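Keeping a houseplant diary through the winter

11 December 2020

I started writing down what I do to my plants in January, after losing a fern I had owned for 3 years. I could not say when I had last fed it or moved it. Now there is a notebook on the kitchen shelf and each pot has a page.

The entries are short. Date, water or no water, anything odd about the leaves. Bleddyn Penry, who lives downstairs, keeps his on a spreadsheet – I tried that and forgot it by the second week. Paper works better for me. 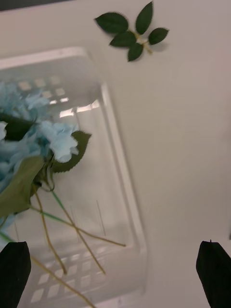 How often should you water in winter? When the top inch of soil feels dry, and for most of my pots that comes to every two weeks. The pothos goes longer. The peace lily sulks if I wait, so it gets checked on Sundays.

I stopped feeding everything when the clocks went back. Shuk-fan Liao gave me a cutting of her jade plant in the summer and told me to leave it alone until spring. So far its page has 5 entries, and most of them say "no change."

The radiator is the bigger problem. I moved the calathea away from it and the brown edges have not spread to the new leaves.

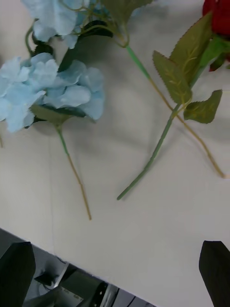 The spider plant went to the bathroom on the same day, where the air is damper, and it has put out two runners. I will pot those up when the days get longer. The windowsill in there is narrow, so I need to find smaller saucers first.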